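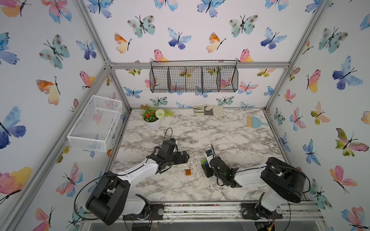

Is it worth saving tomato seed from a plant grown next to other kinds? Most of the time it is, so long as the fruit is an ordinary small one and the bags went on before the flowers opened.

Monday, October

Frost on the car at 6:30. Pulled the last of the tomatoes before breakfast. The Testitz row was finished anyway, black leaves halfway up the stakes. The Beneš still had green fruit on it, so I cut whole branches and hung them in the garage.

Picked out 3 good Beneš for seed, all from the bagged trusses. Squeezed them into a jam jar with some water and put it on the shelf over the washer. It will smell by Thursday. Last year I left it too long and half of them sprouted in the jar.

Pentti Laitinen called about the Gerkville seed swap. He has me down for a table again, and he wants the packets labeled with the year this time. I have 199 packets left from the order of paper envelopes, which is plenty. He asked if I could bring the long-keeping onions too. I said I would look. They are in the basement and I haven't turned them since September.

Drove to the co-op after lunch for straw. They were out. Bought garlic instead, two pounds, and paid too much for it.

Abdelghani Ouazzani came by at 4 to return the broadfork. He got his whole back bed done with it and one tine is a little bent. He brought a bag of peppers, the thin red ones his mother grows. Kept one back for seed, although it was probably crossed with something. I'll plant a few and see.

Dug the garlic bed until dark. The east end is still full of bindweed. Left the fork standing in it.

Soup for supper. Need lids, straw, and a new pen for the labels.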